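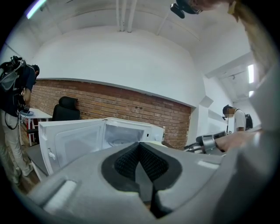 *The microwave task at Carnis, with its door open and the turntable in place.*

Feb 6, 2020

Yoga Hartono has spent most of the past year on doors. Cabinet doors came first, then a toy washer door, then microwaves. Hartono works on the Carnis project at Wokisa, where the question is how a robot arm can learn household jobs from people doing them with grippers in their hands.

The group has just finished a comparison that Hartono calls "a small result, but one we use every day now." It concerns how the recordings are cut up before any training is done.

"A person opening a microwave spends most of the recording getting there," Hartono said. "They walk up, they lift the gripper, they line it up. Then there's a very short piece where the jaw has hold of the door and the door moves. If you train on everything equally, the model gets very good at lining up. It's less good at the part you wanted."

The usual fix is to collect more. The group tried that in August and got some improvement, but the extra recordings had the same proportions as the old ones. A person who repeats a task gets quicker at it, and the contact part shrinks along with everything else.

What they do now is mark two times in each recording. One is when the fingers first touch the object and the other is when they let go. The stretch between the marks is sampled more often in training, and the approach is thinned out. No new data is needed. Marking is done by hand, with a short check by someone who didn't make the recording.

"We had an automatic version," Hartono said. "It looked at the finger opening and guessed. It was fine for a cup. For a door, people sometimes hook it with one finger and never close the gripper, so the guess was late or it missed completely."

I asked whether hand marking was worth the hours. Hartono said it was for this comparison, where the labels had to be trusted, and that it probably would not be for a larger set.

The cameras on the grippers matter a great deal here. They have a very wide view, and much of what they record is the gripper itself, with the object small in the middle and the room bent around it. A finger can end up in front of exactly the thing the model needs to see.

"With the washer, the finger is over part of the window for a lot of the approach," Hartono said. "You have the knobs and you have the rest of the window, and the model has to work from those. People ask if we should move the camera. We did move it once. Then it couldn't see the fingertip at contact, which was worse."

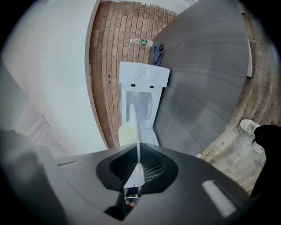
## What was compared

The test covered 4 tasks, with 100 recordings for each. Two models were trained on the same recordings. One got them whole, and the other got them with the contact stretch weighted. Everything else was left alone, including the training time.

The weighted model did better on both door tasks and made no clear difference on picking up a bottle. On folding a cloth it was slightly worse. Hartono brought that up before I did.

"Cloth doesn't have one contact," Hartono said. "You pinch, you drag, you drop it, you pinch again. We marked the first touch and the last release, so the whole fold counted as contact. The weighting did nothing useful and we lost some of the approach. For cloth we'd have to mark every pinch, and two people marking the same recording don't agree on what a pinch is."

The write-up, which went to the Brerkance workshop, gives the cloth result in the same table as the others. A reviewer suggested moving it to an appendix. The group left it where it was.

## The view from above

Tracking is the part of the method Hartono is least settled about. The contact marks say when something happened, but the model also needs to know where each hand was, and a gripper camera pointed at a plain white appliance can lose its place. The head view helps with that.

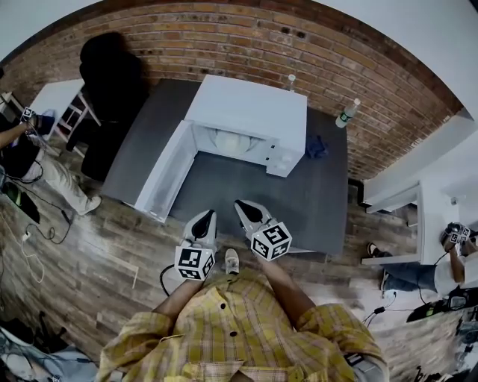

Position errors were the largest source of rejected recordings in the first round. Most came from moments when a hand turned and the tracker lost sight of it. Each gripper carries a cube with black-and-white patterns on its faces, just behind the fingers, so that from above at least one face should be readable while both hands are out over the table. Hartono said the cubes work well in that position and less well when a person leans in close and an arm covers one of them. Recordings with a long gap are now dropped, and short gaps are filled from the gripper camera.

I asked about the surroundings, and whether it was a problem to have cables on the floor and other people in view. Hartono said the group does not clear the room.

"If you tidy everything, the model learns a tidy room. We keep the table the way it is. The bottle moves, the cloth moves. I would like more variety than that, to be fair. It's the same brick wall in a lot of our data, and I don't know yet how much the model depends on it."

That is what comes next. Barrera, a second site with a different kitchen setup, will run the same door tasks using the same marking rules. Hartono expects the weighting to help there too, and expects the overall numbers to be lower.

The marking guide has been rewritten for the new site. It used to say "mark the first touch." It now says to mark the first touch after which the object moves, and to leave a note if the two are far apart.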